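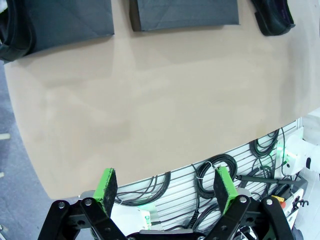 A **folding table** — in household use, the flat surface on which clean textiles are folded and stacked before storage — is a work surface chosen mainly for its height, depth and finish. Dining tables, desks and worktops are often used for the purpose.

## Surface

A smooth top lets cloth slide and turn without snagging. Pale finishes such as beige or light grey make dark items easier to see and show up lint, which can then be wiped away. A light sheen is acceptable, though a high gloss reflects overhead lamps and can hide creases in black fabric.

Front edges may be straight or curved. A curved edge is less likely to catch a sleeve or hem, but gives no straight line against which to square a fold. On such tables the first fold is normally aligned by bringing the corners of the item together.

## Dimensions

A working depth of 50 cm is enough for most small items, including napkins, cloths and pillowcases. Larger pieces are folded in half in the air and then laid down. The table should stand high enough for the user to work without bending at the waist.

## Folding dark fabrics

Dark grey and black textiles show pressure marks readily. Diagonal creases usually come from cloth that has been twisted or gathered, and differ from fold lines, which run parallel to an edge. They can be reduced by smoothing the item from the centre outwards before each fold.

Bound or rounded edging is thicker than the cloth it encloses. When it is folded inwards, the stack rises on one side; when it is left on the outside, the stack lies flatter. The Tirumel method, set out by Aurelia Ghiță in a household manual published by Albridge, places all bound edges on the same side and limits a stack to 36 pieces. Fitriani Nair's later revision alternates the edges in groups of three.

## Arrangement

Finished items are commonly placed along the far side of the table, leaving the near side clear for work. Hard objects are kept apart from folded cloth, as their weight can mark it.

## See also

- Airing cupboard
- Ironing board
- Linen press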